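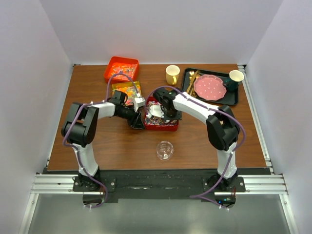

Figure 2. A wooden tabletop with objects arranged across its surface, including a yellow tin.

4. How people decide what to keep

I should say up front that I came into this part of the study with a pretty strong hunch, and I was wrong. I figured people held on to things at home for the reasons they give when you ask them at the front door: it was expensive, it still works, my sister gave it to me. So my first interview guide had a whole page on price and gifts. Babita Dubey, who did the Premdale visits with me, crossed most of it out after our second household and wrote "ask about the drawer" in the margin. We asked about the drawer from then on.

4.1 The drawer question

We talked to 41 households in Premdale and Foley, starting in March. Every visit began at the kitchen table (Foley people will feed you, so plan for that!) and we asked whoever was home to bring us things they hadn't used in a year and put them down in front of us. Then we just let them talk. Dubey and Lagos have written up the coding scheme separately, so I'll stick to what matters for the argument.

What came up over and over was containers. Tins, jars, boxes with good lids. People could be pretty ruthless about a broken blender, but a decent tin got defended like a family pet. One man in Foley kept washers in a cookie tin that had belonged to his aunt, and he told us he'd give up the washers first. A retired school secretary had tins inside other tins, and when I asked what the smallest one was for she looked at me like I'd asked what her elbow was for.

Rania Qudah has argued that containers survive a clear-out because they always have a possible next job. I like that, and it fits a lot of our transcripts. But it doesn't explain why people were so picky. The same woman who saved every jar threw out plastic tubs by the armload, and the tubs would have done the job just fine. My own reading is that a lid you enjoy closing counts for a lot, and that we've been shy about putting something that silly in print. So there it is in print.

4.2 Talking it through

The other surprise was how much the talking changed things. Raed Haddad warned me about this back when we were planning: once you ask somebody to explain a thing, they go and get attached to it all over again. In Foley we had people carry stuff to the table ready to toss it, tell us the story, and carry it right back. I don't know how to correct for that. Eirlys Kemeys suggested leaving a paper diary and skipping the visit, and we tried it with 10 of the households. The diaries came back short and cranky, and two of them were mainly grocery lists.

So I'm treating the interviews as a record of how people argue for their things once they have a listener. I can't say much from them about what went out with the trash on a regular morning. The follow-up calls, which we wrapped up on 8th June, get a little closer to that, and I turn to those next.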